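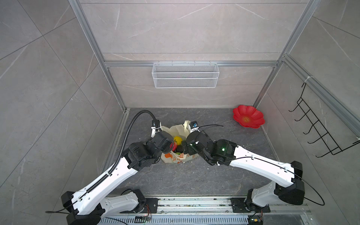
Kitchen Storage and Accessories
Posted in August by Leena Sjöberg, Product Information

Home | Catalogue | Storage | Delivery | Contact

Tinamlow Hanging Mesh Basket, white

The Tinamlow basket is a long rectangular container in white wire mesh, intended for fruit and vegetables which are better kept off the worktop. It hangs by thin hooks from a horizontal bar and requires no drilling. The diamond-patterned mesh is fine enough to retain smaller items and allows air to pass on all sides.

Produce may be moved to the basket straight from the shopping bag. Peppers and other firm vegetables should be placed at the bottom, with softer fruit on top. The recommended load is 6 kg, spread evenly along the length.

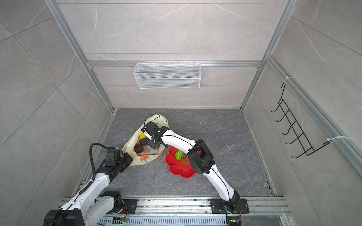
The basket may be used alongside the Wondstead hook rack, a black wire frame with upturned hooks, suitable for utensils, cloths and folded bags. The rack is normally fixed upright to a post or rail with cable ties – two are sufficient, one near each end.

Care
Wash by hand in warm water and dry before rehanging. Abrasive pads should not be used on the coating.

Ordering
Baskets are supplied singly or in cartons of six. The return period is 21 days from delivery, and the coating is guaranteed for 60 months. Trade enquiries should be addressed to Anatole Poulain at the Bilcombe office, which is closed on Thursday afternoons.

Related items
Wondstead hook rack, black
Renaud rail, brushed finish
Tinamlow replacement hooks
Bilcombe draining tray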